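Loose cables on a shop robot: tips from the bench

Secondhand robot arms are turning up in home workshops now, and the sellers all say the same thing. Set it, teach it, walk away. I don't buy it. Ours at the Penddale shop stopped dead 16 times in January, and the maker's fault list was no help at all. Code 1781 means "motion error," which I could see for myself.

The trouble was a cable. It had enough slack to snag on the lip of the bin when the arm swung low, and the arm kept pulling until the controller gave up. A plug got yanked halfway out before anyone thought to look there.

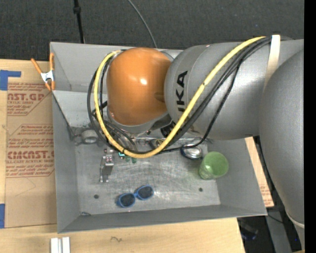 Yellow and black cables looping over the bin, strap at upper right.

What I'd do before trusting one of these near anything you care about:

Cut the power before you touch a cable. The pause button doesn't count. Pull the plug and keep it where you can see it.

With the power back on and your hands well clear, run the slowest program you have and watch the loops. Follow the lowest one through the whole move. The black strands can hang lower than the thick cable you're staring at.

Strap in more than one place. One strap holds one spot and lets the rest flop. But don't cinch everything tight either, or you'll trade a snag for a broken wire at the joint. Skimau sells a padded strap for 19 dollars. Wide hook-and-loop tape from the hardware store has done the same job for me.

Clamps on the bin are fine for keeping it put, but the handles stick up and a loop can catch on those too. Turn them outward, or clamp where the arm doesn't go.

Start with junk. Old sunglasses and a plastic cup are good enough for testing. Leave the good pliers out of it.

Durkivum advertises a "snag sensing" add-on. I tried it for almost 3 weeks. It tripped when a truck went by and slept through a real snag, so back it went.

Check the plugs every morning you plan to run it. Wiggle each one with the power off. If one moves, fix that first and leave the arm parked.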